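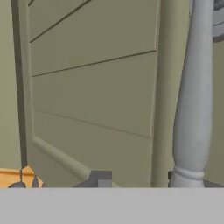

Melimura has published new rules for testing household robots in simulation, and labs that want their results listed in its public register will have to follow them from March. The rules cover how test rooms are built, how runs are counted and what has to be reported when a robot fails. One section deals with views from a camera near the hand, where the gripper can block a good part of what the robot is working on. In a view with a grey band across the bottom, a paneled surface filling the middle and a white spindle off to one side, the software may have very little to tell it what the objects lower down are resting on. Labs must now state how much of each view is blocked and keep that amount the same for every run in a series.

The document, dated 1/13/21, replaces a set of guidelines that members could follow or ignore. It was drafted by a working group led by Lauri Miettinen, who runs simulation testing at Drakalari.

"People were comparing scores that came from different conditions," Miettinen said. "One lab would move the camera back until everything was in view and another would leave it on the wrist. Both wrote down a success rate and both called it the same test."

The group reviewed 2,208 simulated runs submitted by member labs. Of those, 1,047 came with enough information for another lab to repeat them. A further 673 could be repeated only after the group wrote to the lab for missing settings. The rest were set aside.

Under the new rules, every submission must include the room layout, the starting position of the arm, the camera position and the random seed for each run. Runs that are stopped early count as failures unless the simulator itself crashed, and crashes have to be listed separately. Labs may not drop a room from their results after seeing the scores.

The rules also set limits on tuning. A robot may be trained in any number of rooms, but the final score must come from at least 9 rooms it has not been run in before.

Uvar and Nyaga have said they will switch to the new format for their next submissions. Nyaga asked for more time to convert its older results, and Melimura agreed to keep those in the register with a note that they were made under the earlier guidelines.

The rules do not cover tests on physical robots. Miettinen said the group will take up that question next, starting with how labs record contact between the arm and furniture.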